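Section 4. Sorting Baskets: Set-Up, Filling, Emptying, Cleaning

Applies to the Brarnitz tabletop sorting set, Rindley colors (yellow, red, blue). Stacking rack is in Section 5. Labels in Section 6.

4.1 Before you start

Clear the table. All of it, mugs too. A flat top works best, wood or laminate both fine. Glass is ok but baskets slide.

You need:
Baskets, as many as your plan calls for
Damp cloth, dry cloth
Label clips (small bag taped inside the lid of the carton)
Pencil
The sorting sheet from the back of this guide, or your own list

Not needed: tools. Nothing screws together in this section. If you have screws left over they belong to the rack.

4.2 Unpacking

1. Open the carton from the top. Knife blade short, baskets sit right under the flap.
2. Lift the whole stack out. Don't pull on one rim.
3. Stand the stack on the table and twist the top basket a little, left then right. Lift.
4. Stuck? Run warm water over the outside of the lower basket for a bit, then twist again. Do not pry with a screwdriver.
5. Pull off the paper slips between baskets. Keep them if you plan to store the set over the summer, they stop the baskets from jamming together.
6. Check each rim with your fingers. A thin ridge of plastic is left over from molding and can be rubbed off with the back of a butter knife.

CAUTION: Plastic bags from the carton go straight in the trash. Not in a basket, not on the floor. Small kids.

Note: A light smell on the first day is normal. Wash once (see 4.7) and leave to air.

4.3 Picking a color for each job

Up to you, but decide before you fill anything. Changing later means re-labeling everthing.

What we use in the Jedgate sample kitchen:
Yellow: things that get used every day
Red: things that go back to another room
Blue: don't know yet

Blue fills up fast. Give it a limit. When it reaches the rim, stop and sort it before going on with the rest.

One color only? Fine. Use the label clips and write bigger.

4.4 Placing the baskets

1. Wipe the table, dry it.
2. Put the first basket down with a long side facing you. Short side facing you also works on a narrow table, but you reach further.
3. Leave a hand's width between baskets. Less than that and the rims catch when you lift one.
4. Keep baskets back from the table edge. A full basket hanging over the edge will tip.
5. Put the "every day" basket on the side of your stronger hand.
6. Clip the label to the long side nearest you. Clip goes over the rim, not through a hole.

Note: Don't put baskets on a warm stovetop, a radiator or a toaster oven. Even if it's off. Plastic warps and then it won't nest anymore.

4.5 Filling

1. Big pieces first, flat against the bottom.
2. Medium pieces upright along the sides.
3. Small pieces last, in a cup or a zip bag. Anything thinner than a pencil can work its way out of an opening. Pins, toothpicks, loose screws, beads, rubber bands. Bag them.
4. Stop at the rim. If it's heaped it won't stack and it won't fit under a shelf.
5. Lift a little to test. Bottom bowing? Take something out.

Do not carry by the label clip.

CAUTION: Knives, peeler blades, broken glass: never loose in a basket. Points come through openings and you will find them with your hand. Use a sleeve or a lidded box.

CAUTION: Baskets have openings. They do not hold liquid. Leaky bottles go in a tray, then tray in basket.

Wet items are ok for a short while (washed toys, rinsed produce) but put a towel under. Water runs out onto wood and leaves marks.

4.6 Emptying and checking

Do this at the end of every round, before the baskets go back in the stack. Takes two minutes. Most "lost" parts we hear about were in the bottom of a nested basket the whole time.

1. Move one basket to a clear part of the table.
2. Take pieces out by hand, biggest first. Don't tip a full basket, small stuff goes everywhere.
3. When only crumbs and bits are left, tip it over the sink or a sheet of newspaper.
4. Tap the bottom twice with a flat hand.
5. Set it down again, right side up, and look in. Bottom first, then along the creases, then the sides. 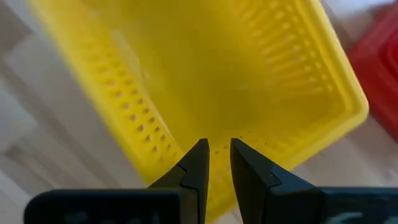 6. Specks and crumbs on the bottom: wipe with the dry cloth. Don't blow, it goes in your eyes.
7. Threads or hair caught in an opening: pull from the outside. Tweezers help.
8. Nothing left in it? Next basket. Finish them all before you stack any.

Note: Check under a good light. On the brighter colors a shiny streak near a crease can look like a wet patch or a scratch. Tilt the basket. If the streak moves it's just light.

4.7 Washing

1. Lukewarm water, drop of dish soap.
2. Soft brush for the openings. Old toothbrush is fine.
3. Rinse both sides.
4. Stand on a short end to drain, then dry with a cloth. Don't nest damp baskets. They will smell, and they stick (back to 4.2 step 4).

No scouring pads. No bleach on the red ones, color goes blotchy. No dishwasher unless the base is marked for it. Older Mamani baskets that people mix in with this set are not, check yours.

Sticker glue: cooking oil, leave it on a while, wipe, then soap.

Pencil marks come off with an eraser. Permanent marker mostly doesn't.

4.8 Stacking and putting away

1. Sort by size. Different sizes don't nest, even when they look close.
2. Remove label clips. A clip left on the rim will scratch the basket above it.
3. Same direction, all of them. Turn one the wrong way and the stack leans.
4. Lower each basket in, don't push. Pushing is what makes them stick.
5. Paper slips back in between if it's for longer then a few weeks.
6. Store on a shelf or the floor, away from direct sun. August on a windowsill will fade yellow first.

Don't put heavy boxes on an empty stack.

4.9 Problems

Basket rocks on the table
Crumb or clip underneath, usually. Lift and check. If the bottom itself is bent, lay it upside down on a flat surface overnight with a couple of books on it. Helps with small bends only.

Basket slides
Table is dusty or wet. Wipe it. Still slides: thin rubber shelf liner, cut smaller than the base so it doesn't show.

Clip falls off
Clip is on the corner. Move it to the straight part of the rim.

Crack at the rim
Stop using it for heavy things. Tape holds for paper and socks, not for tools. Order a single replacement, part 270, give the color.

Missing label clips
Look in the carton lid first. Spare bag is part 56.

4.10 Quick version (tape inside the cupboard)

Clear table
Pick colors
Baskets down, gap between
Big first, small in bags
Stop at rim
Empty by hand, tip, tap, look
Wash if sticky, dry all the way
Clips off, stack same direction

Continue to Section 5, Stacking Rack.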